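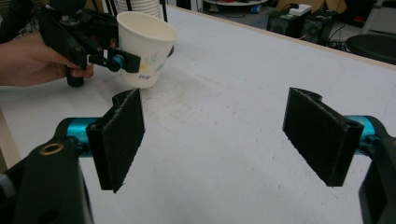
Every jazz set I have sat through since February has included a drum solo, and I would like to ask, as politely as a paying customer can, why.

I have nothing against drummers. Colm Lynch, who plays with the Sandoval quartet, is the best listener in any band he joins. Put him behind Orla Heffernan's tenor and he'll catch the end of her phrase before she gets to it. Then comes tune three, everyone else walks to the side of the stage to look at their shoes, and Colm has to be interesting alone for 11 minutes.
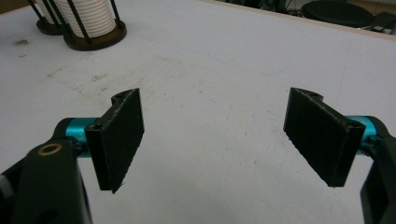

Photo: Nuala Keogh

The custom is supposed to be democratic. Everybody gets a turn, like show and tell. So the bass gets one too, on every number, and the room at the Tinside takes this as its cue to order drinks. I've heard Daithí Brophy play two lovely choruses under the sound of a blender.

Enda Gilmartin, who books the Caltport sessions, tells me audiences expect it. Maybe. Audiences also clap after each solo, including the ones they talked through, so I wouldn't lean on them too hard as evidence.

What I'd like is one night where a solo happens when somebody has something to say. Let the pianist sit out a tune. Let a ballad be over in three minutes, with the melody played twice and left alone.
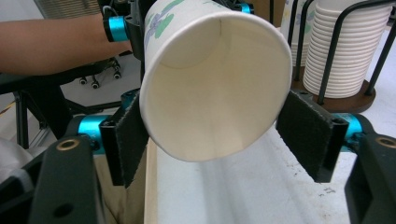
The case for the short set

Two sets of 40 minutes would also get me home on the last bus, and I admit this has shaped my aesthetics.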